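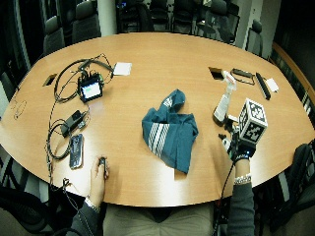 Saturday, open day. Notes written up the same evening, mostly for Eilidh and whoever runs the next one.

Doors at 10, first visitors through at ten past. Sign-in sheet at reception shows 200 names, but families signed once between them, so the real number is higher. The sheet is in the blue folder if anyone wants it.

**Set-up**

We used the big meeting room for the glove demo and the lab for the arm. Tamsin wanted both in the lab. Having seen the queue for the arm I'm glad we split them. The oval table is good for this, people can sit along the far side and watch the hands without leaning over the kit.

Glove with the marker cube, spray bottle and towel as props. Same two tasks all day:

1. pick up the spray bottle, aim, squeeze the trigger, put it down
2. fold the towel in half, then in half again, then crumple it for the next go

Got the session started at 10.25. Calibration took three goes. The first two failed on the thumb, and the third was fine after Vratislav tightened the wrist band by one notch. After that it held until lunch.

**Morning**

Four groups. The talk was meant to be eight minutes and ran to fifteen every time, nearly all of it questions. The ones that came up more than once:

- Does the glove feel anything? No, it only records the hand. The cube gives us where the hand is in the room, the glove gives the fingers.
- Why are the squares all different? So the software knows which face it is looking at.
- Could you do it with a bare hand? Sort of, and Darcy explained what goes wrong when the fingers are hidden behind the bottle. He did this better than I did. He held the bottle up and asked people which of his fingers they could see.
- Is it for replacing cleaners? Asked by two people, one of them quite cross. Rosângela took that one and talked to her for a good while afterwards by the door.

The trigger squeeze goes down well. The towel is slower and people drift off during the second fold. For a short demo I would do the bottle first and only do the towel if the group is still with us.

Recorded 258 takes over the whole day, all on the Plinia project under the open day label. Please don't mix them into the main set. Plenty of them have somebody talking over the operator, and in the afternoon we let visitors choose where the bottle was put down, so the start positions are all over the place. Might be useful for exactly that reason, but that's a separate conversation.

**Problem at 12.40**

Tracking started dropping whenever the palm turned up. I blamed the cable first, reseated it at the glove end, no change. Swapped operator (me to Tamsin), no change. Vratislav noticed the cube had worked slightly loose on its mount, so the faces were shifting when the hand rolled. Two small screws. He did them up over lunch and we recalibrated, one go this time. Takes 121 to 134 are suspect, I have marked them in the log.

Need a proper fix for the mount. Eilidh has a drawing for one with a locating pin and says she can print it this week.

**Afternoon**

Busier. The party from Daststead came at two, more of them than we were told to expect, and we had to bring chairs in from next door. They wanted to know how the recordings get from the hand to the arm, so Darcy walked them down to the lab and Mahuika replayed a bottle pick from the morning. It worked on the second attempt. On the first the gripper closed a bit early and knocked the bottle over, and the Daststead people seemed to enjoy that more than the one that worked.

The man from Banero left his card and asked about borrowing a glove for a fortnight. I said to write to Eilidh. I made no promises.

Last group out at 4.15. Packed up by five.

**For next time**

- Cables. Too many on the table and hanging off the side of it. Tape them down or run them through the ports in the tabletop before people arrive.
- Check the cube screws at the start and again at lunch. Add to the checklist.
- Print the handout larger. Two people asked what the small text said.
- A second towel, so one can be folded while the other is handed round.
- Somebody other than the operator should do the talking. I kept stopping mid-fold to answer - every one of those takes has a long pause in it.
- Water for whoever is speaking.

Glove is back in its case, wiped down, band left on Vratislav's setting. Data copied to the lab drive, second copy still to do on Monday.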